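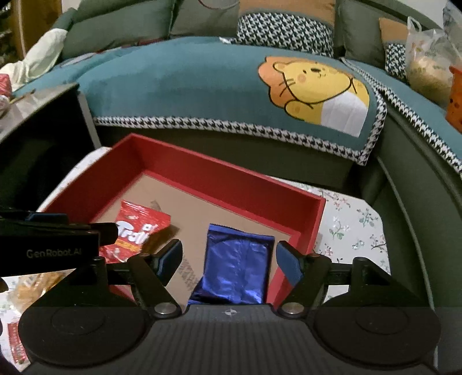

1월 1일 (금)
과자 포장 분류 및 휴게 공간 정리 기록

휴일이라 건물 난방은 오전에만 들어온다. 12월에 밀린 간식 재고를 정리하고, 남는 포장재는 필름 접합부 시험용으로 돌린다. 작업은 소파 앞에서 진행. 시험대 쪽은 Tudor Moldovan이 건조 시편을 올려 두어서 7일까지 쓸 수 없다.

배치
- 잔꽃무늬 흰 천을 깔고 그 위에 빨간 상자형 트레이를 놓음. 바닥면은 크라프트색 골판지 계열로 보이나 단면 확인 안 함.
- 트레이 안: 파란 포일 포장 1, 빨간 포장 1 (흰 글씨 "Troli").
- 트레이 밖 왼쪽: 주황빛 갈색 내용물이 비치는 반투명 과자 봉지, 빨강·흰색 무늬 봉지.
- 트레이 바닥 판지에 찢어진 테이프 조각이 붙어 있음. 떼면 표면 섬유가 같이 일어날 듯해서 그대로 둠.

분류 기준
지난달 Anjani Entili와 정한 대로 맛이나 제조사는 보지 않고 포장 재질의 겉모습만으로 나눈다. A는 금속 광택이 있는 것, B는 불투명 인쇄 필름, C는 내용물이 비치는 것. 파란 포장은 A, 반투명 봉지는 C. 빨간 "Troli"는 일단 B로 적었으나 안쪽 증착 여부는 개봉 후 확인해야 한다. 빨강·흰색 무늬 봉지는 보류.

파란 포일은 주름이 많아서 표면 반사가 고르지 않다. 광택 측정은 평평한 부분이 50 mm 이상 나와야 하는데 지금 상태로는 어렵다. 펴서 재면 주름 이력이 남으므로 이 건은 광택 항목을 비우고 두께만 잰다. 두께는 개봉 후 접합부에서 먼 쪽 4개 지점, 마이크로미터 사용. 접힌 자리는 피할 것.

보관
개봉 전 포장은 Uvley 선반 아래 칸, 개봉 후 필름은 Pratach 봉투에 넣고 재질 기호와 날짜를 쓴다. 기름이 묻은 필름은 닦지 말고 따로 둔다. 지난번에 에탄올로 닦은 시편은 인쇄층이 번져서 버렸다. 봉투 번호는 447부터 이어서 쓴다. 중간 번호를 비우지 말 것. Dwight Lévesque가 대장을 옮겨 적을 때 빈 번호를 매번 물어본다.

소파 덮개
청록색 덮개, 하운드투스 무늬 테두리, 주황 갈기의 노란 사자 얼굴. 세탁은 Sheldon Gosselin이 맡기로 함. 표시 라벨을 찾지 못해 찬물, 약회전으로 적어 두었다. 부스러기는 세탁 전에 밖에서 턴다. 과자 개봉 작업은 덮개를 걷은 다음에 할 것. 꽃무늬 천은 같이 돌리지 않고 따로 세탁한다.

상대습도는 오전 기준 67 %. C군은 개봉하면 내용물이 금방 눅눅해지므로 먹을 사람이 있을 때 연다. A군은 순서 상관없음. 내용물 무게는 이번 기록에서 제외한다.

남은 일
- 빨강·흰색 무늬 봉지 재질 판정
- "Troli" 안쪽 면 확인 후 B 유지 또는 A로 이동
- 트레이 판지 단면 확인, 골판지면 Annamalai 분류표의 받침재 항목에 추가
- 마이크로미터 영점 다시 잡기. 지난번 기록은 Abdelghani Belhaj 서명만 있고 값이 없음
- 천 여분 한 장 신청

Vullari에 보낼 필름은 다음 주에 묶어서 발송. 수량은 개봉이 끝나고 적는다.

최근 기록
포일 접합부 박리 시험, 2차
선반 라벨 교체 및 봉투 번호 정리
반투명 필름 보관 조건 메모
에탄올 세척 시편 폐기 건
12월 간식 재고 이월 목록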